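Towel Club

I went to Merkutska expecting sparks. I'd been told there was a student robotics club meeting upstairs, and in my head robotics clubs are all metal boxes ramming each other while somebody's dad yells. So I bought a coffee, climbed two flights, and found a bunch of teenagers who wanted to talk to me about laundry.

They're very serious about laundry! The project is called Urquhart (named after a teacher's cat, I think, though I heard two versions), and the goal is to get a robot arm to fold a towel the way your grandmother would. Before the arm gets its turn, the students do the job themselves with a hand-held gripper, over and over, and every try gets recorded so the software has something to learn from. They want 300 good folds by the end of May. When I visited they had 70. 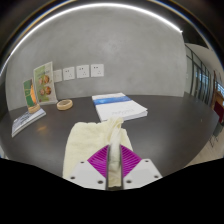 Effie Swanson is the club's captain, and she talks faster than I can write. "Cloth is the worst," she told me, grinning. "A block stays a block. You grab a towel and now it's a different shape, and you have to deal with that shape." She let me try one. I squeezed too early, got a pinch of nothing, and squeezed again. My second go looked like something you'd find behind a dryer — she was kind enough to say it would be useful as a bad example.

What surprised me was how quiet it all gets. Someone calls out the number, someone else smooths the cloth flat, and then you mostly hear breathing. The club used to build sumo bots for the Fistance meet, and a few of the older kids miss the noise (and the trophies).
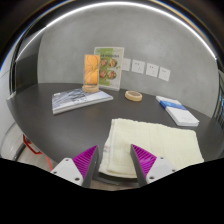
Now they're aiming for the Cundska Open, where the arm has to fold a towel it's never met before, with judges watching. Effie has a favorite for the practice runs and a least favorite, a thin striped thing that slides off everything. She's packing the striped one for the trip. I asked if I could come along, and she said sure, as long as I don't touch the gripper.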